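Course Handout 5: Field Visit and Outdoor Demonstration
Introduction to Mobile Robotics, Spring Term

Purpose of the visit

In April the class will attend the outdoor demonstration given by the Mobile Systems Laboratory at Skinholm. Attendance counts toward the field component of the course. The visit follows the lectures on sensing and localization and comes before the unit on route planning, so students should arrive with the material from Handouts 3 and 4 fresh in mind.

The demonstration concerns a small ground robot traveling along ordinary streets at low speed. Indoor work during the first half of the term took place on flat floors with known dimensions and steady lighting. Outdoor work removes those conditions. The aim of the visit is for students to see which parts of the software developed in the laboratory sessions carry over to a public street, and which parts have to be changed.

Senan Keogh, who coordinates the outdoor program, will lead the session and will take questions at the end. Questions about grading should be directed to the course instructor and not to the laboratory.

Schedule

9:40 Arrival and sign-in at the Skinholm entrance
10:00 Safety briefing
10:20 Talk: the Prollemitz navigation software
11:00 Outdoor demonstration, first group
11:45 Outdoor demonstration, second group
12:30 Review of recorded data
1:15 Close

Group lists will be posted on the course page. Students who need to change groups must arrange a direct exchange with another student and inform the instructor by email before the visit.

Background reading

Students should have read the chapter on camera models in the course text and the short paper on curb detection supplied with Handout 4. The paper by the Nundevberg group on outdoor mapping is optional. It assumes more probability than has been covered so far, but its second section gives a clear account of why maps made in the morning may serve poorly in the afternoon.

1. The robot's point of view

A person walking down a street looks at it from a height of well over a meter. The robot used in this demonstration sees it from just above the road. This difference affects nearly every part of the perception problem. A curb that a pedestrian hardly notices becomes a long edge running through a large part of the image. Small stones and seams in the pavement, close to the camera, take up more of the picture than a building at the end of the block.

The low position also makes distance along the ground harder to judge. When the camera is near the surface, the far part of the road is squeezed into a thin band below the horizon. An error of one or two pixels in that band can stand for several meters of road. Students will recall from Handout 3 that the distance to a point on flat ground depends on the camera height and on the angle below the horizon at which the point appears. The same relation is used here, and its weakness at small angles will be seen directly in the recorded data.

Parts of the robot may also enter its own view. They stay fixed in the image while the street moves, and a program that looks for obstacles must be told to ignore them. The usual method is a mask, prepared once and applied to every image before any further processing. The mask has to be made again whenever the camera is moved on its mount – a step that student teams often forget.

2. Reading a street

The route runs along a narrow concrete street with walls and buildings on both sides. In preparing their notes, students should consider what a program could use to hold the robot on a straight course. Several long grooves and joint lines run down the middle of the pavement, and they meet toward a single point in the distance. The curb at the foot of the mesh fence on the right follows the same direction. Either could be used to estimate heading, and agreement between the two would be a useful check.

Light needs equal attention. The left wall is in shade while the road and the right-hand curb are in strong sun. A camera exposure chosen for one will not suit the other. The white wall near the far end of the street is so bright that it has lost nearly all its detail, and no feature detector should be expected to find reliable points on it.
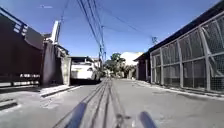 3. Fences, gates, and parked cars

Wire mesh is a known difficulty for range sensors. Some beams strike the wire and return, while others pass through and return from whatever stands behind. The result is a scatter of points at two or more depths, and a simple mapping program may report an opening where there is a solid barrier. The Prollemitz software deals with this by grouping returns over several scans and treating any surface with repeated near returns as closed. Students should ask during the talk how many scans are needed and what happens when the robot is turning.

A solid gate presents the opposite case. It gives a clean return, but it may open. A map which records a closed gate as a permanent wall will be wrong on the day the gate is open, and a car may leave through it. For planning purposes, gates and driveway aprons should be marked as places where traffic can appear.

Parked cars must be treated as objects that can move. The laboratory stores them in a separate layer of the map, which is cleared at the start of each run. Students may be asked in the written report to compare this approach with the single-layer map used in Laboratory Session 4.

Overhead wires and utility poles call for a short remark. A ground robot cannot strike a wire high above the street, and the wires are left out of the obstacle map. They do, however, produce strong thin lines against the sky. A program that searches the whole image for straight lines in order to find the road's vanishing point can be misled by them. Limiting the search to the lower half of the image removes most of the trouble. The pole itself is a good landmark, being tall, fixed, and visible from a distance.

4. Speed and stopping distance

The robot is limited in software to 940 millimeters per second during public demonstrations. Suppose that the camera, the processing, and the motor controller together need half a second to respond. The robot then travels 470 millimeters before braking begins. If the braking phase adds another 300 millimeters, the full stopping distance is 770 millimeters. The laboratory sets its protective zone at 1000 millimeters ahead of the robot, which leaves a margin of 230 millimeters.

Exercise. Repeat the calculation for a response time of 0.7 seconds. State whether the protective zone is still sufficient, and give the margin. Then find the longest response time for which the robot will stop within the zone, assuming that the braking distance does not change.

5. Conduct during the demonstration

The street remains open to residents and vehicles. Students are guests there and are expected to behave accordingly.

Stay behind the demonstration leader at all times. Do not walk in front of the robot unless asked to do so. Keep driveways and gates clear. Follow the instructions of the safety operator, who carries the emergency stop and has full authority to end a run. Do not photograph residents, license plates, or the inside of any property.

Closed shoes are required. Hats and water are recommended, as there is little shade on the sunny side of the road. The session will be moved indoors in case of rain, and recorded runs will be used in place of the live demonstration.

6. Data for the written report

After the visit, each group will receive one recording from the Balogun data server. The recording contains camera images, wheel odometry, and range scans, each with its own time stamps. The three streams do not start at exactly the same moment and must be aligned before use. A sample script is supplied in the course folder.

The report should be no longer than five pages, including figures. It should cover the following points:

The features of the street that your group would use to estimate heading, and the reasons for the choice
At least one case in the recording where two sensors disagree
The effect of sun and shade on the camera images
A proposed change to your own laboratory code, with an estimate of the work required

Raw program output should go in an appendix, which does not count toward the page limit. Reports are submitted as a single file through the course page. One member submits on behalf of the group, and all names must appear on the first page.

Students unable to attend should contact the instructor in advance. A substitute assignment based on an earlier recording is available and carries the same weight.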